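Prirkedier Picking Cell, 90 days in
Posted July 2, 2025
Rating: 4 out of 5

We sort returns at the Cirkthorpe warehouse. People send back toys, kitchen stuff, cloths, garden odds and ends, all of it in whatever state it left their house, and we used to pick it out of gray bins by hand and decide where it went. Since spring the picking has been done by an arm running Prirkedier's software, and the deciding has been done by us, sitting down. I was asked to write this up for the Prutside site, who are thinking of buying one. Hello, Prutside.

Setup took 2 days. The sales sheet said an afternoon, and I suppose it didn't say which one. The Gazi screen that comes with it is clear enough once you find the setting that stops it chiming after each pick. It is under Regional Preferences.

What it's good at: anything with a bit of body to it. Blocks, cups, plastic vegetables. It doesn't get bored, and it has never once held up a strange item for the whole table to laugh at, which I count as a loss. Our best day in June was 1,002 items on one shift, and my wrists felt fine at the end of it. I had forgotten wrists could.

What it's less good at: cloth, thin handles, and anything lying flat against the wall of the bin. It will try the same dishcloth over and over with the patience of a saint and the judgment of a pigeon. You get a "please assist" message and you go and assist.

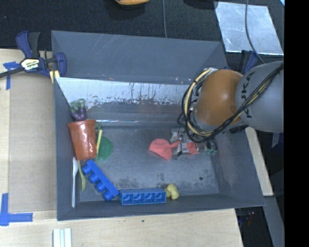

Then there's the job itself. I was a sorter and I'm now a "cell attendant," same pay, new lanyard. Nobody on our shift was let go, though two people who left weren't replaced, and you can do that math yourself. The lifting is gone. So is most of the talking, because we used to stand around one table and now we each have a screen facing a different way. Management has put in a suggestion box. My suggestion was to turn the screens around. They're looking into it.

Training was thin. Ask for more than the one session, and ask for it in writing before you sign.

Pros: easy on the back, steady, good with hard objects, support picks up the phone.

Cons: cloth, the chime, the word "attendant."

I'd buy it again, if it were my money and somebody else's table.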